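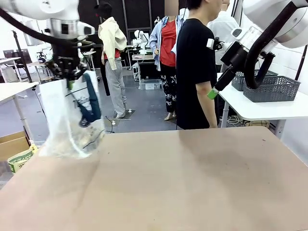 Ticket: garment bags splitting at the side seam
Opened by Raelene Bright, Katene outlet
Status: open

Hi Hamish, me again, sorry! We got the new clear bags from Beson in November, a carton of 1,750, and they're driving us a bit batty. Anything with a hood or a thick strap goes in fine, then the side seam lets go when we press the air out. I've binned 37 so far – all from the same carton, as far as I can tell.

What I've tried:
Folding in thirds instead of halves. Better for tees, no change for jackets.
Pressing from the bottom up, slowly. Helped a little.
The older bags from the back shelf. Not one split, same colour garments and same fold, but I've only got 19 left.

26th December, update: Chutima reckons it's the seam and not us. She ran a bag inside out and it still went at the same spot, roughly a hand's width below the opening.

Could you ask Beson for a replacement carton, or the next size up? I've kept 2 of the split ones in an envelope at the counter if they want them posted.

Cheers, Raelene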